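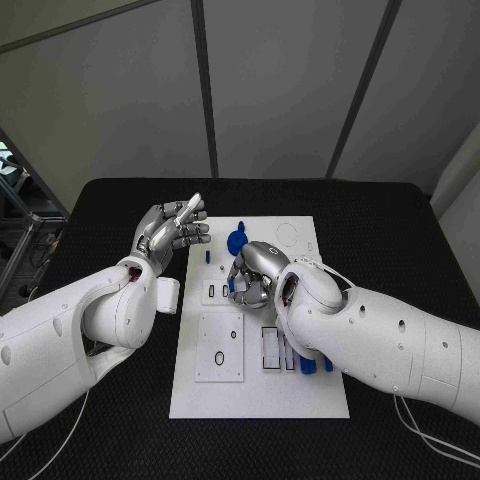

흰 보드 쪽으로 뻗은 로봇 팔 두 대. 왼쪽 손이 가느다란 흰색 물건을 쥐고 있다.

분쟁 지역의 ‘탈환’ 보도를 기록표로 정리하는 방법

작성 25/07/2025

어느 도시가 탈환되었다는 속보가 나오면 같은 날 안에 서로 다른 내용의 기사가 여러 건 올라온다. 한쪽은 도시 전체를 장악했다고 하고, 다른 쪽은 외곽에서 교전이 계속된다고 한다. 며칠 뒤에 다시 찾아보면 처음 기사가 수정되어 있거나 사라진 경우도 있다. 이 글은 그런 보도를 날짜와 장소별로 정리해 두고 나중에 다시 확인할 수 있게 만드는 절차를 다룬다. 지르카르(Jirkar) 공방전 보도를 정리하면서 쓴 방식을 기준으로 했고, 다른 지역에도 거의 그대로 쓸 수 있다.

군사 지식은 많이 필요하지 않다. 스프레드시트를 다룰 줄 알고 지도에서 좌표를 찾을 수 있으면 된다.

준비물

스프레드시트 프로그램 하나. 어떤 것이든 상관없다.
웹페이지를 저장할 도구. 이 글에서는 그릴로(Grillow)를 썼다. 페이지 전체와 저장 시각을 함께 남기는 도구라면 다른 것도 괜찮다.
위성 사진과 행정 경계를 겹쳐 볼 수 있는 지도. 이 글에서는 운드베리(Undberg)의 지도 화면을 기준으로 설명한다.
해당 지역의 지명 목록. 현지어 표기와 로마자 표기가 같이 있는 것이 좋다.

1단계. 범위를 정한다

기록을 시작하기 전에 장소와 기간을 적어 둔다. ‘지르카르 시내와 북쪽 도로, 타바레스(Tavares) 다리까지’처럼 지도에서 선으로 그을 수 있는 범위여야 한다. ‘동부 전선’ 같은 말은 매체마다 가리키는 곳이 달라서 범위로 쓰기 어렵다.

기간은 첫 공세 보도가 나오기 일주일 전부터 잡는다. 공세가 시작되기 전의 상태를 알아야 무엇이 바뀌었는지 적을 수 있다. 지르카르의 경우 11월 초부터 기록을 시작했는데, 시작일을 너무 늦게 잡아서 북쪽 검문소가 언제 넘어갔는지는 끝내 확인하지 못했다. 그 칸은 지금도 비어 있다.

2단계. 표의 열을 만든다

열은 아홉 개를 쓴다. 순서는 바꿔도 된다.

번호
보도 시각(현지 시각과 협정 세계시를 모두)
사건 시각(보도에 적혀 있는 경우만)
장소(원문 표기)
장소(통일 표기)
주장 내용
주장한 쪽
출처 주소와 저장본 주소
상태

보도 시각과 사건 시각은 반드시 나눈다. 새벽에 있었던 일이 저녁에 발표되는 경우가 흔하고, 두 시각을 한 열에 섞어 쓰면 나중에 순서를 되돌릴 수 없다. 사건 시각이 ‘오늘 오전’처럼만 나와 있으면 그대로 옮겨 적는다. 임의로 시각을 채우지 않는다.

‘주장한 쪽’에는 매체 이름을 쓰지 말고 그 말을 처음 한 쪽을 쓴다. 정부군 발표를 통신사가 전하고 그것을 신문이 다시 실었다면 주장한 쪽은 정부군이다. 원래 발언자를 알 수 없으면 ‘불명’이라고 적는다.

3단계. 보도를 모은다

검색어는 지명 표기마다 따로 돌린다. 지르카르는 로마자 표기만 네 가지가 넘고, 현지어로는 구시가와 신시가를 다른 이름으로 부르기도 한다. 표기 하나로만 찾으면 한쪽 진영의 발표만 모이는 일이 생긴다.

찾은 글은 읽기 전에 먼저 저장한다. 그릴로에서는 주소를 붙여 넣고 저장 단추를 누르면 저장본 주소가 나온다. 그 주소를 표에 옮긴 다음 본문을 읽는다. 제목이 바뀌는 일이 잦으므로 제목도 저장 당시의 것으로 적는다.

처음 모은 글은 2,628건이었다. 같은 발표문을 그대로 옮긴 글을 지우고 나니 2,345건이 남았다. 중복을 지울 때는 가장 먼저 올라온 것을 남기고, 나머지 주소는 별도 시트에 옮겨 둔다. 완전히 삭제하면 나중에 원본이 내려갔을 때 대신 볼 것이 없다.

영상과 사진이 붙은 글은 상태 열에 ‘영상’이라고 표시해 둔다. 5단계에서 이 표시만 걸러서 본다.

4단계. 용어를 통일한다

발표문에 나오는 동사는 뜻이 제각각이다. 표에는 다음 다섯 단어만 쓰고, 원문 표현은 괄호 안에 남긴다.

진입: 병력이 해당 구역 안으로 들어갔다는 주장. 머물렀는지는 알 수 없다.
교전: 양쪽이 그 구역에서 싸우고 있다는 주장.
장악: 한쪽이 구역을 통제하고 있으며 상대 병력이 없다는 주장.
철수: 한쪽이 스스로 떠났다는 주장.
포위: 들어오고 나가는 길이 막혔다는 주장.

‘해방’, ‘탈환’, ‘함락’은 모두 장악으로 옮긴다. 어느 쪽이 쓰느냐에 따라 달라지는 단어이고, 표에서는 통제 상태만 필요하다. ‘화력 통제’라는 표현도 자주 나오는데, 도로를 포격할 수 있는 거리에 있다는 뜻이므로 장악으로 적으면 안 된다. 지르카르 북쪽 도로를 두고 이 표현이 나왔을 때 여러 매체가 도로를 점령했다고 보도했고, 이틀 뒤에 정정했다.

구역의 크기도 확인한다. ‘지르카르 장악’과 ‘지르카르 시청 장악’은 다른 주장이다. 장소 열에는 발표문에 나온 가장 작은 단위를 적는다.

5단계. 위치를 맞춰 본다

영상이나 사진이 있는 항목은 찍힌 곳을 지도에서 찾는다. 먼저 움직이지 않는 것을 고른다. 첨탑, 물탱크, 다리 난간, 산 능선, 도로가 꺾이는 모양 같은 것이다. 간판은 도움이 되지만 옮겨 달 수 있으므로 간판 하나만으로 결정하지 않는다.

운드베리 화면에서는 오른쪽 위의 날짜 막대를 움직여 촬영 시점과 가까운 위성 사진을 고른다. 오래된 사진에는 그 사이에 무너진 건물이 그대로 남아 있다. 일치하는 지점을 세 군데 이상 찾으면 좌표를 적고, 두 군데 이하면 ‘후보’라고만 적는다.

그림자 방향으로 시간대를 짐작할 수 있다. 다만 촬영 방향을 확실히 아는 경우에만 쓴다. 방향을 잘못 잡으면 오전과 오후가 뒤집힌다.

같은 영상이 이전에 올라온 적이 있는지도 검색한다. 영상의 첫 장면과 중간 장면을 하나씩 잡아서 이미지 검색에 넣으면 된다. 몇 해 전의 다른 도시 영상이 새 영상처럼 돌아다니는 경우가 지르카르에서도 여러 번 있었다. 그런 항목은 지우지 말고 상태를 ‘재사용’으로 바꾼다.

위치가 확인된 영상이라도 민간인의 집이나 대피 장소가 특정되는 좌표는 공개용 표에 넣지 않는다. 병원도 마찬가지다. 작업용 표에만 남기고 공개용에는 구역 이름까지만 쓴다.

6단계. 상태를 매긴다

상태는 네 단계로 나눈다.

단독: 한쪽만 주장하고 다른 근거가 없다.
상호: 대립하는 양쪽이 같은 내용을 인정했다.
확인: 위치와 날짜가 확인된 영상이나 사진이 있다.
반박: 위치와 날짜가 확인된 자료가 주장과 맞지 않는다.

같은 발표를 인용한 기사가 많다고 해서 상태가 올라가지는 않는다. 2,345건 가운데 ‘확인’까지 간 것은 107건이다. 비율이 낮아 보여도 시내의 주요 교차로와 다리는 대부분 이 안에 들어 있어서 지도를 그리는 데는 부족하지 않았다. 거의 400건은 장소가 너무 넓게 적혀 있어서 상태를 매기지 못했다. 이런 항목은 빈칸으로 둔다.

상태를 바꿀 때는 이전 상태를 지우지 않고 날짜와 함께 옆에 덧붙인다. 스프레드시트의 변경 기록 기능은 일정 기간이 지나면 사라지는 경우가 있으니 믿지 않는 편이 좋다.

7단계. 지도에 옮긴다

‘상호’와 ‘확인’ 항목만 색으로 칠한다. ‘단독’은 빗금으로 표시하고, 자료가 없는 곳은 칠하지 않는다. 두 장악 구역 사이가 비어 있다고 해서 색을 이어 칠하면 안 된다. 타바레스 다리와 시내 사이의 농지가 그런 곳인데, 양쪽 끝은 확인되었지만 가운데는 마지막까지 자료가 나오지 않았다.

경계선은 도로나 수로를 따라 긋는 일이 많다. 실제 전선이 거기에 있어서가 아니라 발표문이 도로 이름을 쓰기 때문인 경우도 있으므로, 지도 설명에 ‘선의 위치는 대략적’이라고 적어 둔다.

지도마다 기준 시각을 넣는다. 날짜만 넣으면 그날 아침의 상태인지 밤의 상태인지 알 수 없다.

자주 생기는 문제

지명이 겹친다. 이름이 같은 마을이 한 주 안에 둘 이상 있을 수 있다. 발표문에 나온 이웃 마을 이름이나 도로를 보고 고르고, 고르지 못하면 후보를 모두 적는다.

시간대가 섞인다. 소셜 미디어의 게시 시각은 보는 사람의 기기 시간대로 표시되는 일이 많다. 작업을 시작할 때 기기 시간대를 협정 세계시로 바꿔 두고 끝날 때까지 유지한다.

사상자 수가 맞지 않는다. 양쪽 발표의 평균을 내지 않는다. 각 숫자를 주장한 쪽과 함께 따로 적고, 기간이 같은지 확인한다. 하루치와 누적치를 비교하고 있는 경우가 많다.

원본이 사라진다. 저장본 주소를 표에 적었으면 상태는 그대로 둔다. 원본이 없어졌다는 사실은 비고에 날짜와 함께 적는다. 저장본도 없으면 그 항목은 ‘단독’으로 내린다.

표를 여러 사람이 고칠 때는 번호 열을 잠근다. 중간에 행을 끼워 넣으면 번호가 밀려서 지도와 표가 어긋난다. 새 항목은 항상 맨 아래에 넣고, 시간순으로 보고 싶으면 정렬한 사본을 따로 만든다.

백업은 하루에 한 번, 파일 이름에 날짜를 넣어 저장한다. 저장본 주소 목록은 텍스트 파일로도 하나 뽑아 둔다.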